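Lemgate Container Refund Depot: Frequently Asked Questions

Which containers can I bring?
Most drink containers between 150 mL and three litres. Plastic, glass, aluminium and cartons are all fine. Wine bottles are fine if your label says so, and we accept no responsibility for how many you turn up with.

How much do I get?
Ten cents each. A carload of 300 comes to thirty dollars, which will cover the petrol and possibly a sausage roll.

Do I have to rinse them?
It isn't compulsory. Neither is manners. A quick swish keeps the ants out of your garage and our sorters on speaking terms with you.

Lids on or off?
Off for plastic bottles. Lids go in the tub by the door.

Should I crush my cans?
Please don't. The counter reads barcodes, and it has never managed one that's been stomped on.

What about cups?
No refund on cups of any kind, paper or plastic, however nicely you ask. Takeaway coffee cups go in the red bin at home unless your café takes them back.

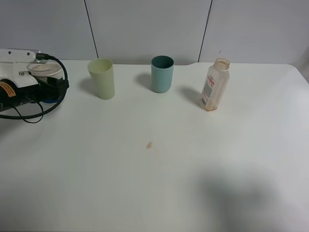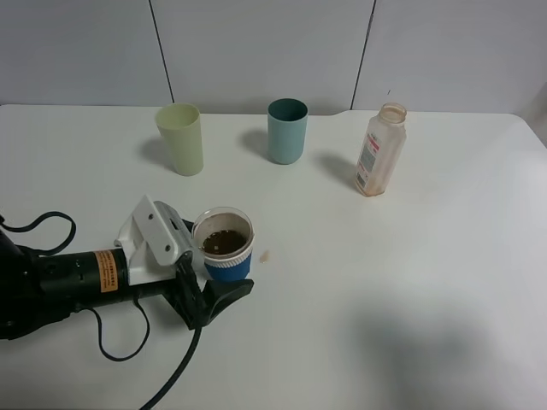
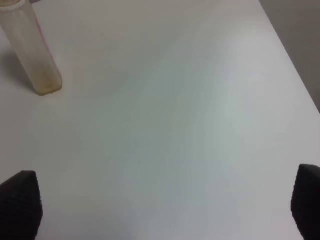
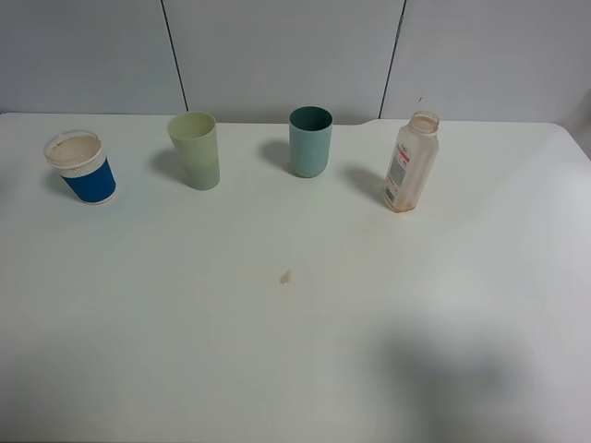 Where are you?
Unit 3, 94 Yupanqui Road, behind the tyre place. If you reach the Brisine turn-off you've gone too far, along with everyone who trusted their phone.

When is it quiet?
Before 9 am, or any time it's bucketing down. January is never quiet. The whole district appears to spend Christmas drinking and the following month regretting the storage arrangements.

The label has come off. Does it still count?
Usually not. If the barcode is gone we can't tell what it was, and your word for it, while touching, doesn't scan.

Can I donate my refund?
Yes. Quote scheme ID 2529 at the counter and the money goes to the Vurnanitz Creek planting fund. They buy grevilleas with it. The wallabies eat the grevilleas. Everyone seems happy with this.

Can you pick up from my place?
Only for clubs, pubs and schools with at least four full wheelie bins. Ring first, and leave the bins where a truck can reach them. Up the back steps past the dog isn't such a place.

Why was my count lower than mine?
Milk bottles, mostly. Plain milk isn't in the scheme, and neither is cordial. You can have your rejects back, or leave them with us for ordinary recycling.

Can the kids come?
Yes, in closed shoes. Thongs are not closed shoes, including on adults.

Do you pay cash?
Cash up to fifty dollars, bank transfer above that. Bring your BSB written down.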